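Ticket 1794 - booking calendar shows wrong times, Likenthorpe site
Opened 30 January 2019 by Liesbeth Van der Linden
Priority: high (was medium)
Assigned: Ruben De Haan

Liesbeth:
All bookings for the Likenthorpe rooms are an hour out on the public page. Staff page is fine. Two hirers have turned up early already, one of them not happy. Can someone look please, phone is going constantly.

Ruben:
Looking. Which browser? And is it every room or just the hall?

Liesbeth:
Every room. Chrome on the desk pc, Safari on my phone, same both. Clornora site is fine, I checked.

Ruben:
OK so not the browser. Cleared the page cache, no change. Restarted the calendar feed, no change. Timezone in the Clornora settings says London. In Likenthorpe it says Brussels. Who changed that??

Yanti Wattimena:
Might have been me. I copied the settings over from the Aerts account when we added the new rooms. Didn't look at timezone, sorry.

Ruben:
No bother, that explains it. Set to London, saved. Public page now right for new bookings. Old ones still an hour out. Think they keep the zone they were made in.

Liesbeth:
Can confirm, made a test one for the small room and it shows properly. Old ones still wrong. Please don't delete anything, people have paid.

Ruben:
Wont delete. Exported the lot to a spreadsheet first, 90 bookings, saved in the shared folder under Likenthorpe / backup. Going to try re-saving one by hand and see if it picks up the new zone.

Ruben:
Yes. Open booking, change nothing, press Save, time corrects itself. But it sends the hirer a confirmation email every time. Turn off emails first: Settings, Messages, untick "on update". Then re-save. Then tick it back on.

Amedeo Pellegrini:
Is there no way to do them in bulk? That's an afternoon gone.

Ruben:
Tried select all + save, it just spins and then logs me out. Asked Atik support, they say bulk save doesn't touch times. So by hand. Si-woo is doing the first half of the list, I'll do the rest.
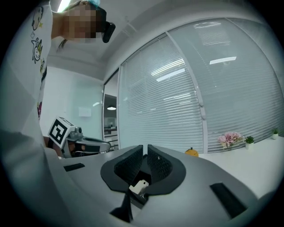

Si-woo Myung:
Done my half. 6 wouldn't save, error says "room already taken". They're the ones back to back, so moving one lands it on top of the next. Do the later one first and then go back, worked for 4 of them. Other 2 still stuck.

Ruben:
Those 2 are repeats, weekly until March. You have to open the series and not the single date. Fixed both. My half finished too. Emails back on.

Liesbeth:
Checked against the paper diary, all match. One hirer still sees the old time on her phone, she's subscribed to the calendar.

Ruben:
Get her to remove it and add it agian from the link on the public page. Subscribed ones can take a day to refresh on their own.

Liesbeth:
She did, it's right now. Happy to close.

Yanti:
Added a line to the new site checklist: timezone, BEFORE any bookings go in.

Status: closed
Cause: wrong timezone copied with settings

Related tickets
Clornora: hirer not getting confirmation email
Aerts: can't add second contact to a booking
Likenthorpe: door code missing from reminder
Calendar feed not updating on phones
Bulk save logs user out (open, with Atik)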